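Print this page
E-mail this to a friend

In defense of the pretend fruit

My mother kept a bowl of false fruit on the sideboard for as long as I lived in her house, and I spent a good part of my teens being embarrassed by it. There were grapes that squeaked when you pinched them and a pear with a seam down its side, and every visiting child under five had put teeth into that pear at one time or another. When I married and moved to Clalbridge I told myself I would have real fruit in a real bowl, like a grown person. I did, too, for years, and I threw out a great many soft peaches.

So you may take what follows as the word of a convert. I have come around to pretend food, and to pretend vegetables most of all, and I would like to put in a good word for them before they all end up in the church sale box.

What changed my mind was the toy shelf at Muñoz, the housewares shop in Baremberg, where I had gone in December for a pie dish. They had a bin of toy produce by the register, the kind sold for play kitchens, and I stood there with my coat on for a good 15 minutes, picking things up and putting them back. Somebody had taken trouble over them! I had expected the smooth, shiny sort I remembered, a banana you could have mistaken for a telephone, and instead there were bumps and furrows and wrinkles, and a blush on the peaches that faded off into green the way it does on a peach picked a little early. I bought more than I needed, and I forgot the pie dish.
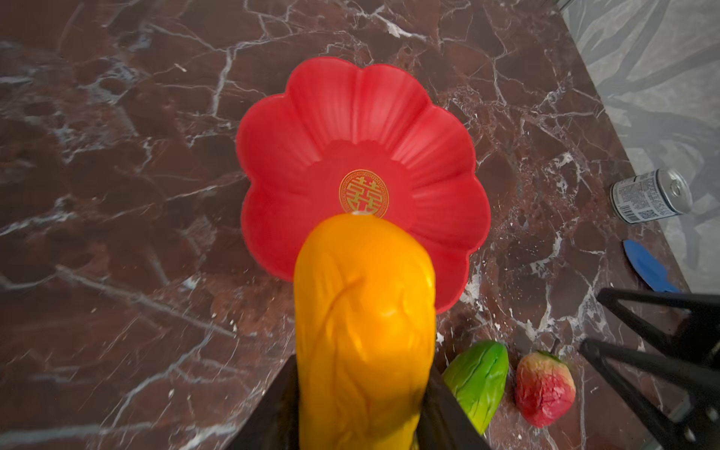

Now, there are people who will tell you that a child should learn about food from food. I don't disagree, and I have shelled peas with small helpers and found peas behind the radiator in spring. But a real squash gets one afternoon of play before somebody has to cook it or apologize to it, and a toy one can be bought, sold, boiled, served, put to bed and sold again before supper. My grandchildren run a market on my table that charges 400 dollars for a cucumber, or 200 if you are family, and I have never once come away feeling cheated.

I will say a word about the bowl, too, for I think people give it too little thought. Toy food thrown in a bin is clutter, and the same food set out beside a good bright bowl is an occasion. In our family red is the color for company, and I have always liked a dish with a bit of shape to its edge, petals or scallops or whatever the maker had in mind. Leave the plain white ones in the cupboard. Children know very well when they have been given the second-best dishes, and they play accordingly.

My neighbors on Dumska Street think all this is a little silly in a woman who still grows her own beans. Perhaps so. I would only point out that they have china shepherdesses, and you can't do a thing with a shepherdess except dust her -- whereas my vegetables have been out to work nearly every weekend this year, and the worst I have had to do is rinse them in the sink and set them on a towel.

My mother's bowl went to a cousin when we emptied the house after 37 years, and I let it go without a second look. I would give quite a lot to have that pear back, seam and all, tooth marks included.

Print this page
E-mail this to a friend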